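I've had the Clitine bath towels for long enough now that I can say something useful about them, so this is going up on the blog in place of the shower caddy review I promised. (The caddy fell off the wall. Review over.)

**What I bought:** Clitine looped terry bath towel, the beige one, set of two
**Bought in:** October
**Posted:** February 8, 2020

## Why new towels at all

Our old ones were wedding towels, dark green, and they'd reached the stage where you sort of pushed the water around on your skin until it gave up and evaporated. One had a bleach spot shaped like Florida. I kept saying they were fine, and then we had guests coming for a long weekend and I put the stack out on the bed, looked at it, and put it straight back in the closet.

I wanted plain terry. No waffle weave, which I've tried and which always feels to me like drying off with a tablecloth, and none of that velvety sheared stuff that looks gorgeous in the store and then slides over wet skin without picking anything up. Just loops! Old-fashioned loops on both sides, in a color that wouldn't fight with the bathroom tile.

I ended up choosing between the Clitine and a thinner towel from Nustasitz that my sister swears by. The Nustasitz set was cheaper and came in way more colors. I borrowed one of hers for a week to be fair about it. It dries you perfectly well and it folds down to nothing, and if I lived in an apartment with one shelf I'd probably own four of them. But it's a flat towel. You step out of the shower on a February morning in a drafty house and you want something with a bit of body to it, and I do, anyway.

## First impressions

They came rolled up with a paper band around each, and they smelled a little like the inside of a cardboard box. Out of the wrapping they were puffy but kind of slick, the way new towels are, with that finish on them that has to be washed out before they'll absorb a thing. The tag says to wash before use. Please do! I skipped it with a hand towel once, years ago, and spent an evening picking fuzz off my face.

The color is hard to pin down. In the listing it looked like sand. In my bathroom, with the yellowish bulb over the mirror, it's closer to oatmeal, and out on the line it goes nearly off-white. I like all three versions, but if you're trying to match a rug or something, wait until you've got the towel in your hands before you buy the rest of the set.

## The first few washes

OK, the lint. There is lint. First wash, warm, no softener, and when I pulled the filter out of the dryer I had enough fluff to stuff a small pillow. The second wash was about half that. By the fourth or fifth it had settled down to normal towel levels and it's stayed there. Wash them by themselves at the beginning, or at least keep them away from anything black. I lost a good pair of leggings to this, in the sense that they now look like they belong to someone with a beige cat.

I've been using the Zunus liquid detergent, the unscented one, and less of it than the cap tells you to. Too much soap is what made our old towels stiff, I'm pretty sure, and softener just coats the loops. Every so often I throw in a splash of white vinegar with the rinse. My mother did that and I've never looked into whether it does anything, but the towels come out nice, so in it goes. 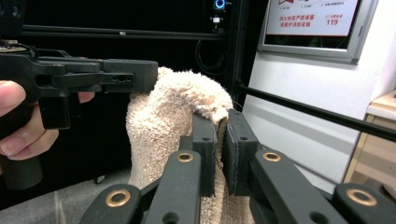 Drying is where you pay for all that fluff. On the low setting my dryer needs two cycles to get them dry through to the hems, and the hems are always last. If I'm impatient and fold them after one, the stack gets that musty smell by the next day. What works better is one cycle and then an hour or so over the back of a chair near the heater. In October I could still hang them outside, and they dried fine in the wind but came in crunchy, so I'd toss them in the dryer for a few minutes just to wake the loops up again.

## How they are to use

Really lovely, is the short answer. They soak up water the moment they touch you, and I can do my whole self plus my hair (long, thick, a nuisance) with one towel, where I used to need a second one for my head. They're heavy, though. Once one is wet it's quite a thing to lift off the hook, and wrapped up on my head it makes my neck tired if I wander around too long looking for my glasses.

The size is generous without being a bath sheet. It goes around me and tucks in, and it stays tucked while I brush my teeth, which the old ones had stopped doing. My husband is a good deal taller and reports that it's "fine." He also used one to dry the dog, so his vote counts for less.

Snags: two so far. One was from a bracelet and one from the rough bit on the cabinet door I keep asking somebody to sand. A pulled loop on terry looks dramatic, a long string hanging out, but you just snip it level with small scissors and that's the end of it. Don't tug! Tugging takes the whole row with it.

## Folding and storing (this is the annoying part)

Here's my biggest complaint, and it might not matter to you at all if you've got proper linen shelves. They do not fold flat. They just don't. You fold one in half, and in half again, then in thirds, and by then you're holding a loaf of bread. Press down and it springs right back up as soon as you let go. I can get four of the old green towels in the space one and a half of these take up.

I tried rolling them, because every pretty bathroom on the internet has rolled towels in a basket, and rolled is worse. Fat rolls, and they come undone. What I've settled on is folding lengthwise in thirds first, smoothing the air out with my forearm, then folding in half and in half again, with the folded edge facing out. They stack two high on the Ruotsalainen shelf over the toilet, which has 30 centimeters between boards (it's a metric shelf, don't ask me to convert it), and a third one will go in if you lean on it. I wouldn't. Getting the bottom one out from under is a wrestling match and the whole pile comes with it.

There's also a hanging loop sewn on one long edge, and I'm in two minds about it. It's sturdy, and I like that it's there. But it's short, and with a towel this thick you're poking around in the fluff trying to find it with wet hands. Mostly I just slump the towel over the hook by its middle and it stays put.

## Wear

Four months of constant use, washed every three or four days. The hems are still straight, which surprised me, as hems are usually the first thing to ripple on a towel and these have only tightened up a tiny bit at the corners. The loops have flattened slightly along the fold lines and fluff back up in the dryer. There are no bald patches. The color hasn't changed that I can see, although I'm looking at them every day, so I'd probably be the last to know.

I did get a smear of foundation on one, and it came out with dish soap and an overnight soak. Self-tanner I can't speak to, and at this shade I'm not going to test it.

## Price

I paid 25 dollars a towel on sale. That's more than I've ever spent on one before, and I had a small argument with myself in front of the computer about it. Full price is higher and I don't think I'd go there. The sales seem to come along pretty regularly, so put them in your cart and wait.

## Would I buy them again?

Yes, and I'm going to, two more for the guest room as soon as they're marked down. I'll probably pick up the matching hand towels too, which I've only seen in person at a friend's place and which look like they'd have the same loaf-of-bread problem on a smaller scale.

Skip them if you're short on shelf space, or you pay by the load at a laundromat (those dry times would drive me up the wall), or you like a thin, quick towel for the gym. For a cold bathroom and a lot of hair, I'm very happy with mine.

A couple of you asked on the last post about the matching bath mat. I haven't got it. The mat I have is ugly but it grips the floor, and after the caddy business I'm leaving well enough alone in there for a while. If you've tried it, leave me a comment and tell me whether the backing survives the dryer.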